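Home | Issues | Authors | Subscribe
Print this article | E-mail this article

4.2 Keeping the hand-held gripper in working order

The Plunine maker's guide asks for a full check of the gripper every 20 hours of use. We doubt that this figure rests on much. At Urgate we kept to it until July and found that most faults came from the bracket screws and the slotted side arms, which the guide hardly mentions. The lens check, to which it gives 2 pages, found almost nothing.

Setting up is simple enough on paper. The yellow bracket is squared to the black plate, the side arms are closed and opened by hand, and the number on the plate is entered in the log. Cloth is the harder test, and we put more trust in it than in the metal test block. 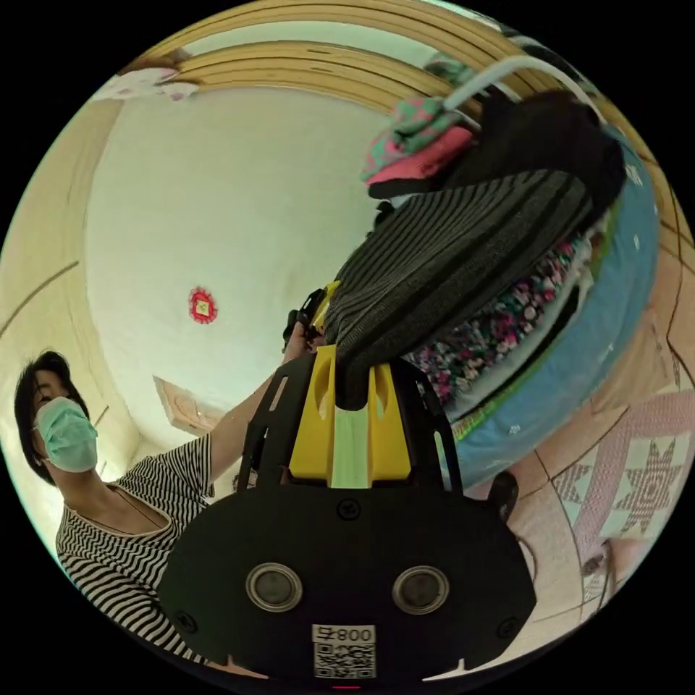

Figure 8. Gripper 008 holding a dark knitted item, with an operator holding a small black clip-like piece close to the fabric.

Of the 70 log entries we read, too few say how far the arms had drifted before they were reset. Without that, the claim in the Mandagi report that regular checks "restore" grip cannot be tested. A tool that was never out of line will also pass. We now write down the gap before anyone touches a screw, and the Clastport site has been asked to do the same. Its first returns, dated December 2024, leave the column blank.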